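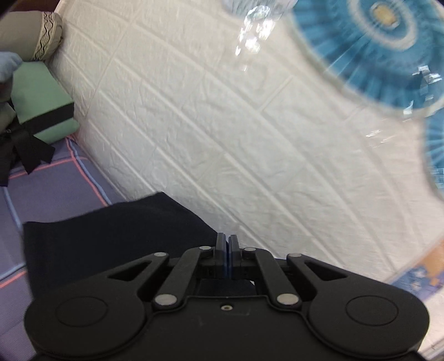

## How a hand-held gripper is looked after

A gripper is a tool that pinches. The one we look at on this page is held and moved by a person, and it has two fingers. We call ours Kita. Its job is to pick up soft things such as shirts, and soft things are harder than boxes. A box keeps its shape. Cloth folds, slides and hides its own edges.

### The parts

**Pads.** These are the blue faces on the inside of the fingers. They are the only parts meant to touch the cloth.

**Links.** A link is a stiff black bar. Several links joined together make a linkage, which carries movement from one place to another. Scissors are a very simple linkage.

**Pivot pins.** A pin goes through two links and lets them turn. On Kita the pins are silver, so they are easy to find against the black.

**Body.** Everything else is fixed to the body. It is wide and has a large round disc on each side.

### Checking the pads

Jarmila Šindelář looks after the grippers at the Bustamante workshop. She starts with the pads. Lint from clothes builds up on them, and a pad covered in lint slips. She wipes each pad with a damp cloth, waits for it to dry, and then closes the fingers slowly. The two pads should meet flat. If they touch at the tip but not lower down, one of them has been fitted crooked.

A pad is changed after 722 grips, even if it looks fine. The old pair goes into a tray marked Bivex, the name of the workshop's spare parts store.

### Checking the pins
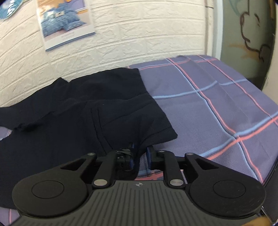
A pin can be too loose or too tight. A loose pin lets the finger wobble, so the pads no longer line up. A tight pin makes one finger move later than the other. To test for this, open and close the fingers and watch both sides. They should move together, like the two halves of a double door.

Jarmila puts one small drop of oil on each stiff pin and wipes off what is left. Oil must not reach the pads - it would leave marks on the shirts.

### The cloth test

After any repair, Kita has to pass a test called Zarkel. It is done with a shirt on a flat surface:

1. Open the fingers and lower them to the edge of the shirt.
2. Close them on a small fold.
3. Lift slowly and hold for a count of 40.
4. Lower the shirt and open the fingers.

If the cloth slips, the pads are cleaned and the test is done again. If it slips a second time, the pads are changed. Each result goes in the logbook with the date. The entry for 21 October 2020 reads: "Test 253. Right pad refitted. Held."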